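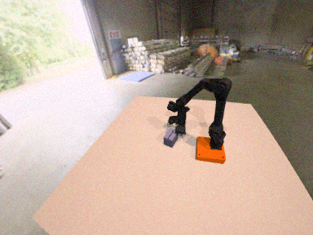

Le bras en simulation, à côté du bloc violet. Rendu de travail, avril.

Le projet de bras à l'atelier partagé avance. Pour celles et ceux qui n'ont pas suivi les numéros précédents : il s'agit d'un petit bras à six moteurs, piloté depuis un ordinateur portable, que nous montons à l'établi du fond avec des pièces imprimées sur place. Sioned Watkins coordonne la partie logicielle et a préparé la scène de simulation reproduite en tête d'article.

Tout ce que nous voulons faire faire au bras passe d'abord par cette scène. Le bras est noir, fixé sur une embase orange, et le plateau couleur pêche a été laissé nu pour que le bloc ressorte bien. Le hangar derrière est un simple décor de fond, fourni avec une bibliothèque d'environnements. Il ne ressemble pas à notre local et cela n'a pas d'importance pour les mouvements. Il en a un peu pour la lumière : la grande ouverture à gauche éclaire fort, et nous avons gardé ce réglage parce que notre établi reçoit lui aussi le jour par un seul côté.

L'exercice en cours est simple à énoncer. Le bras part de sa position de repos, descend vers le bloc, le saisit, le soulève et le repose plus loin sur la table. Nous avons lancé 514 essais en simulation avec la dernière version du programme. Les échecs qui restent se ressemblent presque tous : la pince arrive légèrement en arrière du bloc, descend quand même jusqu'au plateau et se referme sur rien, ou bien pousse le bloc de côté. Sur l'image, elle est justement à côté du bloc et un peu derrière, sans le serrer.

Sioned a cherché du côté du poignet. Dans le modèle, la longueur entre l'axe du poignet et le bout des doigts datait de la première version imprimée de la pince. Les doigts ont été redessinés depuis et l'écart était de 2 mm. La valeur est corrigée dans le fichier commun. Si vous travaillez sur une copie personnelle, pensez à la remplacer, sinon vos trajectoires seront décalées.

Côté matériel, le bras réel est monté jusqu'au coude. Les servomoteurs Palell sont arrivés et tous ont été testés un par un avant montage. Un seul a été renvoyé, il grinçait à vide. L'avant-bras est imprimé, la pince aussi, mais il manque les vis courtes pour l'assembler. Elles sont commandées chez Bevitz avec le reste de la visserie du trimestre. En attendant, merci de ne pas prélever dans la boîte marquée « bras » : les longueurs y sont triées et il faut tout recommencer à chaque fois.

L'embase a demandé plus de travail que prévu. Une première plaque, imprimée trop fine, fléchissait quand le bras était tendu. La nouvelle est plus épaisse et se visse directement sur l'établi, avec des trous aux coins. Prévoir une mèche neuve pour le perçage du plateau - celle de la perceuse à colonne est émoussée. Le gabarit de perçage est suspendu au panneau, à droite des serre-joints.

L'alimentation est réglée. Nous utilisons un bloc séparé pour les moteurs et l'ordinateur n'alimente que la carte de commande, une Fokerik d'occasion. Les deux masses doivent être reliées. Lors du premier branchement elles ne l'étaient pas, et le bras partait en petites secousses dès qu'on lui envoyait une consigne. Le schéma corrigé est affiché à l'intérieur de la porte de l'armoire. Un arrêt d'urgence est câblé sur l'alimentation des moteurs, et il coupe tout, y compris le couple de maintien : le bras tombe. Gardez les mains et les tasses hors de sa portée.

Les prochaines étapes, dans l'ordre :

Assembler l'avant-bras et la pince dès réception des vis.
Percer l'établi et fixer l'embase.
Étalonner chaque articulation à la main, puis comparer avec le modèle.
Refaire l'exercice du bloc sur le bras réel, à vitesse réduite.

Pour ce dernier point, il nous faudrait plusieurs blocs de même taille et de couleurs différentes. Si vous avez des chutes de bois bien d'équerre, déposez-les dans la caisse sous l'établi. Nous les poncerons et les peindrons sur place. Évitez les couleurs proches du plateau et tout ce qui est verni ou brillant, la caméra s'y perd.

Le budget reste tenu. Il reste 100 euros sur l'enveloppe du projet, visserie comprise. Une partie ira à un câble de rechange pour la liaison entre moteurs, le point faible de ce montage : il passe par le coude et se plie à chaque mouvement. Nous cherchons aussi une gaine souple de petit diamètre, si quelqu'un en a un reste.

Une personne de l'atelier Lyons, qui monte un bras voisin du nôtre, nous a proposé d'échanger nos fichiers d'étalonnage. Nous leur enverrons les nôtres quand ils seront propres. Les fichiers de la scène sont dans le dossier partagé du projet, sous « simulation », avec une note d'installation. Elle suppose un ordinateur avec carte graphique. Sur les portables de l'atelier la scène s'ouvre aussi, mais lentement, et il vaut mieux désactiver les ombres.

La prochaine séance de montage commence à 18 h 30, à l'établi du fond - la date sera affichée à l'entrée. Pas besoin de savoir programmer, il y a surtout des câbles à couper et à sertir.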